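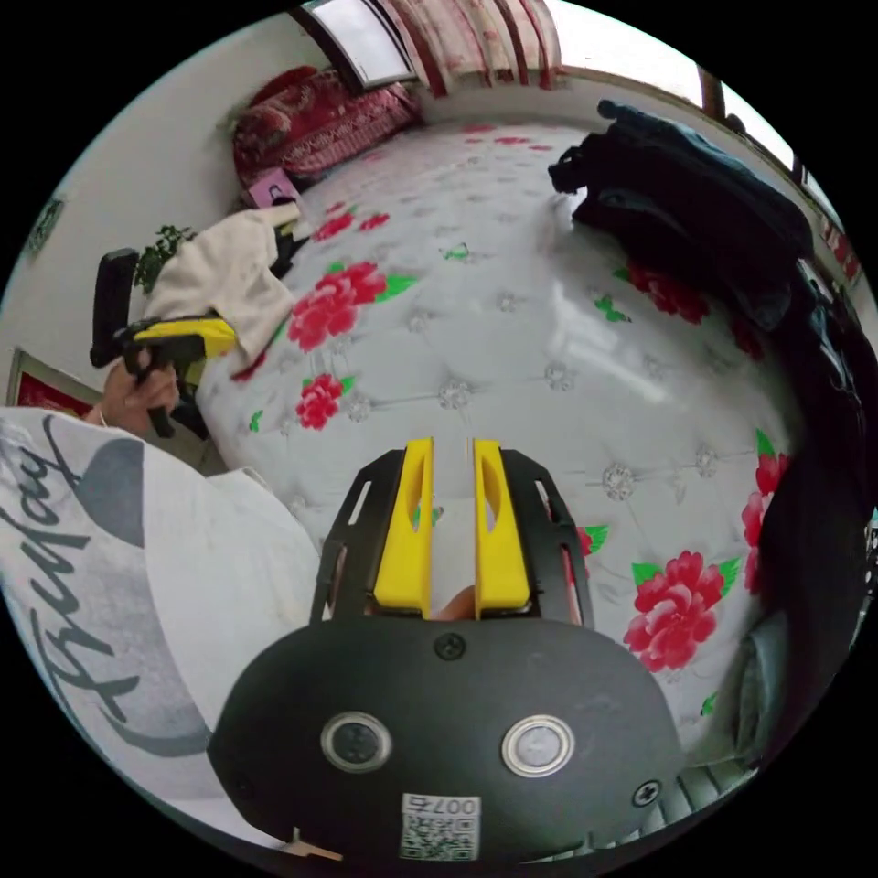

To: Residents' list, Hasen House
From: Household Services Office
Subject: Re: Bed coverings and clothing collection before the linen change

Residents are thanked for their replies to last week's notice. Several messages raised the same points, and the office is answering them in one reply to the full list. One of these messages is quoted below with the sender's permission.

> Could the office please confirm whether our own quilts have to come off the bed for
> the linen change, or only the sheets underneath? Mine is a tufted quilt
> with buttons, and it does not fold well. The last time it was
> folded in four and left on a chair, two of the buttons pulled through.
> I would also like to know whether clothing left on the bed will be
> moved by staff. I sort mine there because there is no other flat
> surface large enough.

Personal quilts must come off the bed. Staff will be replacing the sheet, the mattress cover and the pillowcase, and none of these can be changed with a quilt in place. Residents who own tufted or buttoned quilts, such as the white one with red peonies, are asked to roll them loosely from the foot of the bed toward the head, with the patterned side facing out, and to stand the roll in the wardrobe. Please do not fold a tufted quilt along a row of buttons.

Residents who do not have wardrobe space may request a Kasten storage bag from the front desk. The office holds 67 of these. They are lent at no charge and should be returned by the end of the month.

Clothing will not be moved by staff. If there is clothing on a bed when the team arrives, the room will be passed over and placed on the second round, which begins at 2 in the afternoon on Tuesday. Rooms missed on both rounds will wait until the next scheduled change. Dark clothing in particular should be kept apart from white or light quilts during sorting, as the office has received two claims this year for dye marks on bed coverings.

The same applies to towels, small boxes and other items left on the bed. Residents' own towels are not part of the change and should be hung up or put away. House towels are marked Vorska on the hem and may be left in the corridor bin.

Personal pillows may stay in the room, provided that they are placed on the chair or in the wardrobe. Curtains are not included in this round. Plants may remain where they are.

Quilts that need washing can be sent out through Zatusix at the resident's own cost. Bags must be labeled with the room number and handed in at the desk before 10 a.m. The office cannot accept quilts with loose buttons for this service. Thread and needles are available at the desk for residents who wish to make repairs beforehand.

Questions about a particular room should be sent to the office address and not to the list.

Household Services Office
Hasen House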